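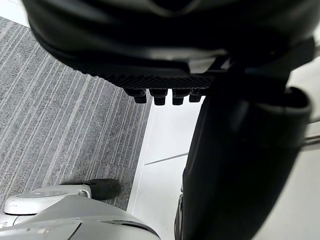
Le tapis gris rayé et le sol blanc, au bord du tapis.

Installer l'égouttoir Kubo au-dessus de l'évier

Bon, on passe au coin vaisselle. J'ai monté le mien un soir en rentrant, sans lire la notice (mauvaise idée, je l'ai remonté le lendemain), alors je vous donne l'ordre qui marche chez moi. Comptez une petite demi-heure, essuyage compris. Il ne vous faut qu'un mètre ruban, un torchon propre et un peu de liquide vaisselle.

Avant de commencer

1. Regardez d'abord par terre. Si vous avez comme moi un tapis à motif de rayures sur un sol lisse et clair, tirez-le bien à plat et passez la main le long du bord. Un coin qui rebique, on se prend le pied dedans avec une pile d'assiettes dans les bras, et je parle d'expérience !

2. Vérifiez que le tapis ne glisse pas. Poussez dessus avec le talon, franchement. S'il part, soulevez-le, essuyez le sol en dessous et remettez-le en place, avec une sous-couche antidérapante si vous en avez une.

Attention : sur un sol lisse, quelques gouttes suffisent pour faire patinoire. Gardez une serpillière pas loin pendant les premiers essais, le temps de trouver où l'eau s'en va.

3. Videz l'évier et ses abords. Tout : l'éponge, le flacon, la tasse qui traîne depuis ce matin. Séchez ensuite les deux bords sur lesquels l'égouttoir va reposer.

4. Mesurez la cuve d'un bord à l'autre, puis l'égouttoir. Il doit dépasser de sept millimètres au moins de chaque côté. J'avais mesuré à l'œil la première fois et il était posé de travers -- il tenait, mais je n'aurais pas misé un saladier dessus.

5. Passez un coup de chiffon sur le mur voisin. S'il est blanc, c'est lui qui vous dira le premier si ça éclabousse. Regardez-le en lumière rasante : les traces sèches se voient beaucoup mieux comme ça, et un joint un peu encrassé aussi.

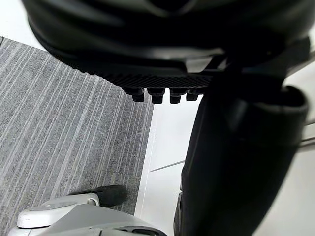
Poser l'égouttoir

6. Lavez-le avant la première utilisation. Eau tiède, une goutte de liquide vaisselle, et on suit les tiges dans le sens de la longueur. L'inox rond se nettoie très bien, mais il garde volontiers un film gras de l'emballage et les premières assiettes le prennent pour elles.

7. Posez-le à plat au-dessus de la cuve, les tiges bien écartées. Chez moi il y a 22 mm d'axe en axe, ce qui laisse couler l'eau sans que les petites cuillères suivent (enfin, les fourchettes à dessert passent, elles, si on ne fait pas attention).

8. Appuyez sur chaque coin, l'un après l'autre. Rien ne doit basculer. Si ça claque d'un côté, retournez l'égouttoir ou décalez-le un peu vers le robinet.

Note : ne dépassez pas 12 kg de vaisselle en tout. Ça paraît énorme, et puis on ajoute la cocotte en fonte... La cocotte, je l'essuie à la main et je la range tout de suite.

Ranger la vaisselle dessus

9. Commencez par les pièces plates. Présentez l'assiette inclinée au-dessus des tiges et descendez-la doucement, sans la lâcher de haut. Une ovale demande un peu plus de place qu'une ronde : cherchez le sens où elle ne bouge plus avant de retirer la main.

10. Ne laissez jamais le creux vers le haut, bien à plat. L'eau reste dedans et vous retrouvez une jolie auréole de calcaire. J'incline toujours les miennes, surtout celles de couleur pâle où la moindre marque se remarque.

11. Laissez un espace entre les assiettes et les verres. Les verres, je les mets en dernier, tête en bas, du côté où personne ne passe le coude.
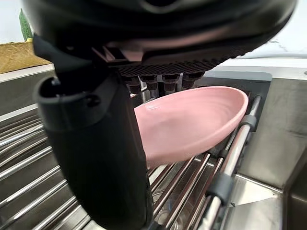 Houda Ezzat m'a écrit qu'elle range dans l'autre sens, les bols d'abord et les assiettes ensuite, en travers des tiges : selon elle, « ça sèche plus vite et on remplit mieux le fond ». J'ai essayé pendant une semaine. Pour les bols, je lui donne raison ! Pour les assiettes ovales, je reste à ma méthode, les siennes sont rondes et ça change pas mal de choses.

Entretien

12. Essuyez les tiges le soir, dans le sens de la longueur. Un torchon en coton suffit. Pour le calcaire, du vinaigre blanc dilué, cinq minutes, puis on rince bien.

Attention : pas de paille de fer ni de poudre à récurer, les rayures ne partent plus et l'eau s'y accroche.

13. Une fois par mois, retirez l'égouttoir et nettoyez les bords de l'évier à l'endroit des appuis. Profitez-en pour secouer le tapis dehors et le remettre bien droit.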